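Twal FAQ

Last touched in June. I'm Glenys Naylor, I write most of Twal, and these are the things people email me about the most. If yours isn't in the list, write to me anyway, I like the mail.

What is Twal?

Twal is a planner and grasp controller for robots with two arms. You give it a camera view and a goal ("pick up that cushion, put it over there") and it works out where both hands should go, how to get them there without whacking each other, and how hard to squeeze once they arrive. It sits on top of whatever low-level joint control you already have. I started it at Grirnthorpe because I was sick of rewriting the same glue code for every new arm!

Is it the same thing as Vustano?

No, though I see why people mix them up. Vustano is the perception side. It takes the head camera picture and hands Twal a rough outline of each object plus a guess at how squishy it is. You can run Twal without it if you have your own detector, you just need to publish outlines in the same format. The Edonby folks do exactly that and they seem happy.

Why all the fuss about soft things?

Because a box stays a box when you grab it, and a pillow doesn't. The moment you squeeze, the outline you planned on is out of date. My first version re-planned from scratch each time the shape changed, and the arms would sort of dither in the air like somebody choosing a melon. Now the planner keeps the two grasp points fixed to the fabric as best it can and only nudges the wrists.

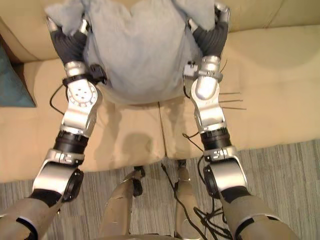

The nudging runs in its own loop, separate from the planner, and it only cares about two things: how far apart the hands are, and whether the push from one side matches the push from the other. If the left hand feels a lot more force than the right, both wrists shift over a little until it evens out. You can watch this live if you turn on the "balance" plot in the viewer (please do, it's my favorite plot).

What happens when the arms block the camera?

This one comes up all the time with head cameras, since your own forearms end up right in the middle of everything. Twal masks out the arms using the joint angles, then holds on to the last good outline for whatever is hidden behind them. The hold time is called stale_ms and it defaults to 900. If your object moves a lot on its own, bring that down. If your masks look shifted sideways from the arms, your camera calibration is off, and no amount of fiddling with stale_ms will save you. Ask me how I know.

My robot plans fine on a table but gives up on a sofa. Why?

Almost always it's the support surface. By default Twal looks for one flat plane and treats everything under it as solid. Seat cushions sag and the backrest leans, so the planner either thinks the hands are going to crash or can't find a plane at all. Set surface_mode to "soft" and it'll fit a lumpy height map instead, and allow the fingertips to press into it a bit. It's slower to plan, but not painfully so.

How do I tell it to squeeze less?

squeeze_max, in the gripper section. Start low and go up. I know it's tempting to start high so you don't drop anything, but then you can't tell from the logs whether the grasp points are any good or you're just crushing your way through.

Error 2901 keeps showing up. What is it?

The two arm clocks have drifted apart and the balance loop has refused to start. Restart the time sync on both sides. If it comes back, check that you don't have two copies of the bridge running, which was the cause the last 3 times somebody sent me a log.

Can I run it with one arm?

Sort of? Set arms to "left" or "right" and you get the planner but no balance loop. It works, it just isn't what I test.

How big can the logs get?

Big. The log keeps the latest 2000 frames and then overwrites the oldest. If you want to keep a run, hit save before you start the next one. I should make it ask you first, that's on my list.

Does it do folding?

Not yet. There's a branch. Please don't use the branch.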